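Chapter 7
When the Grip Lets Go

The Kirar line at Brurkeck ran 1660 cycles before it dropped anything. On cycle 1661 it dropped everything, then reported a perfect shift. The log was a lovely document – tidy, complete and wrong.

This chapter is about faults that don't announce themselves. We begin with a two-arm cell and a cable that had worked itself loose. 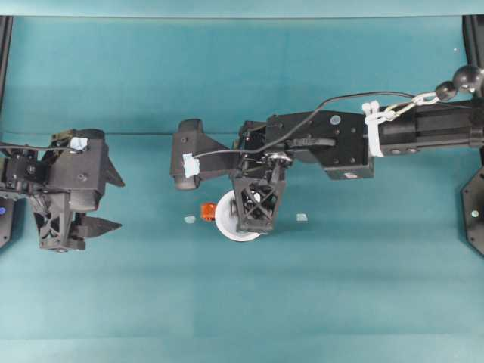

Why did the controller report success? It checked that the fingers had closed, and closed fingers look the same to it with or without a part between them.

Cirnomau, which built the cell, fixed the check in January. The cable took 2 more visits. Section 7.1 starts with the cable.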